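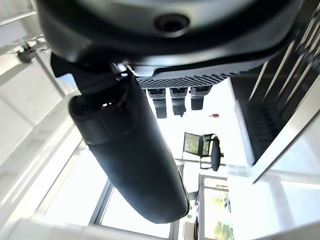 Jidmont Courier Closes Its Skasthorpe Newsroom

The Jidmont Courier will close its office in Skasthorpe at the end of March, the publisher Jurow told the staff on Monday. The newspaper has kept reporters in the town for 15 years.

Of the 11 people who work there, five will move to the main newsroom in Jidmont. The other six were offered a payment and the possibility to write as freelancers. The company did not say how much it will pay for one article.

Jurow explained the decision with the falling number of readers. The Skasthorpe edition has now 2782 paying subscribers. They will receive the Jidmont edition in its place, for the same price, with two pages of local news on Fridays.

The reporters' union said it learned of the plan only one hour before the meeting. It asks the publisher to keep at least one desk in the town, so that council meetings and court cases are still covered.

The website Cha, which also reports from Skasthorpe, said it is ready to speak with the reporters who stay without work. Talks between Jurow and the union continue this week.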